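Keeping a small laundry going in Hovemska

Hovemska has had a laundry on its main street for as long as most people there can remember. The present owner took it on in November, after four years of working at the back of the shop. 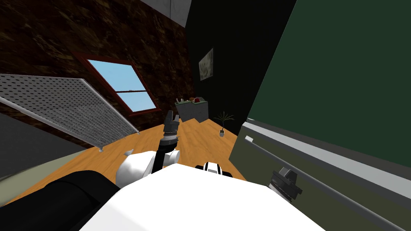
One regular customer, asked at the counter, said she had expected the prices to go up and the opening hours to go down, and so far neither had happened. She comes over from Vaher with bed linen and waits for it in the café next door.

The owner is less sure about the prices. "Water costs more than it did," she says. "I can hold on until the summer, then I'll have to look at it again."

Most of the work comes from two guest houses in Sesmont. Their sheets arrive before six in the morning and have to be back the same day. Shirts are done in the afternoon, by hand. "People ask why I don't use a press. I had one at my last job and I didn't like what it did to the collars."

She learned ironing from her aunt, who charged by the basket - a full one or a half one, nothing in between. The shop still works that way for families.

Does she want a second shop? There is an empty unit in Nekier, and she has been to see it. "The rent was fair, but the drains were bad. I told them to ring me when they're mended."

They haven't rung yet. In the meantime she is looking for someone to do the Sesmont run, four mornings a week, with their own van.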